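Sadlow Spiele
1/14
Die Kampagne zu »Kpodo«, unserem Aufbau- und Erkundungsspiel, ist am Samstag zu Ende gegangen. 1599 Personen haben das Projekt unterstützt. Das Studio dankt allen Beteiligten und informiert im Folgenden über das weitere Vorgehen.

2/14
Das Finanzierungsziel wurde erreicht. Von den drei Erweiterungszielen sind zwei freigeschaltet: der Nachtzyklus und die Flussschifffahrt. Das dritte Ziel, ein Mehrspielermodus für zwei Personen, wurde verfehlt und ist nicht Teil des Lieferumfangs.

3/14
Zum Mehrspielermodus erreichen uns weiterhin Anfragen. Eine spätere Umsetzung wird geprüft, jedoch erst nach Veröffentlichung der Vollversion. Wir bitten darum, Kaufentscheidungen nicht von dieser Funktion abhängig zu machen.

4/14
Umfragebögen: Der Versand erfolgt in zwei Wellen. Zunächst werden die digitalen Stufen angeschrieben, anschließend die Stufen mit Sammlerausgabe. Bitte prüfen Sie auch den Spam-Ordner und geben Sie die gewünschte Plattform an. Eine Änderung der Plattform ist bis zum Versand der Schlüssel möglich.

5/14
979 Unterstützende haben eine Stufe mit Zugang zur geschlossenen Beta gewählt. Diese beginnt im Juli. Der Zugang ist personengebunden und kann nicht übertragen werden. Eine Verschwiegenheitspflicht besteht nicht, Videos und Übertragungen sind ausdrücklich gestattet.

6/14
Inhalt der Beta: das Startgebiet Bakville mit Hafen, Steinbruch und den ersten beiden Inseln. Die Spielzeit liegt nach internen Tests bei etwa 10 Stunden. Spielstände aus der Beta können nicht in die Vollversion übernommen werden.
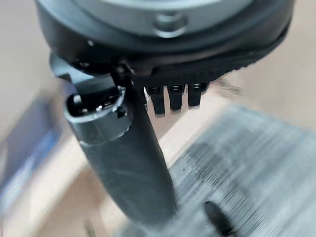 Gehäuse und Gelenk im Detail.

7/14
Das Hochland von Lelescombe folgt mit der Vollversion. Die Region wurde gegenüber der Demo neu aufgebaut. Wege entstehen dort durch wiederholtes Begehen und verfallen, wenn sie längere Zeit nicht genutzt werden. Brücken und Treppen bleiben dauerhaft erhalten.

8/14
Aus den Rückmeldungen zur Demo wurden bislang folgende Punkte umgesetzt:
– frei belegbare Tasten
– Sichtfeld in Stufen einstellbar
– Untertitel mit wählbarer Schriftgröße
– Kamerawackeln vollständig abschaltbar
– Speichern an jedem Lagerplatz, auch bei Regen

9/14
Bekannt und noch nicht behoben: Bei der Rückkehr nach Bakville über den Seeweg kann die Bepflanzung am Kai doppelt erscheinen. Der Fehler betrifft lediglich die Darstellung. Spielstände werden dadurch nicht beschädigt. Eine Korrektur ist für den Beginn der Beta vorgesehen.

10/14
Sammlerausgabe: Die Auflage bleibt auf 135 Stück begrenzt und ist vergriffen. Eine Nachproduktion findet nicht statt. Enthalten sind die gefaltete Stoffkarte, das gedruckte Begleitheft und der Tonträger mit der Filmmusik zum Spiel.
Korrektur: Gemeint ist selbstverständlich die Spielmusik. Wir bitten um Entschuldigung.

11/14
Lieferanschriften für die Sammlerausgabe können bis zur Sperrung der Umfrage selbst geändert werden. Danach ist eine Mitteilung an den Kundendienst erforderlich. Bei Sendungen in Staaten außerhalb der EU können Einfuhrabgaben anfallen, die von der empfangenden Person zu tragen sind.

12/14
Nachträgliche Unterstützung: Wer die Kampagne verpasst hat, kann die digitale Grundausgabe weiterhin über die Projektseite vorbestellen. Der Zugang zur Beta und der Eintrag im Abspann sind den Unterstützenden der Kampagne vorbehalten.

13/14
Für den Abspann wird der Name verwendet, der im Umfragebogen angegeben ist. Bleibt das Feld leer, erfolgt kein Eintrag. Beleidigende oder werbliche Bezeichnungen werden nicht aufgenommen. Das Studio behält sich vor, in Zweifelsfällen Rücksprache zu halten.

14/14
Fragen zu Zahlungen, die nicht eingezogen werden konnten, richten Sie bitte direkt an die Plattform. Fragen zum Spiel beantwortet der Kundendienst von Sadlow Spiele werktags über das Kontaktformular. Direktnachrichten an dieses Konto können derzeit nicht bearbeitet werden.

Nachtrag zu 5/14: Die Beta läuft ausschließlich unter Windows. Die Fassungen für macOS und Linux erscheinen zeitgleich mit der Vollversion. Wer im Umfragebogen eines dieser Systeme wählt und dennoch an der Beta teilnehmen möchte, erhält auf Anfrage einen zusätzlichen, zeitlich begrenzten Schlüssel.

Nachtrag zu 12/14: Vorbestellungen über die Projektseite sind bis 18 Uhr am Tag vor der Veröffentlichung möglich. Ein Wechsel von der Grundausgabe auf eine höhere digitale Stufe kann dort ebenfalls vorgenommen werden, der Differenzbetrag wird sofort fällig.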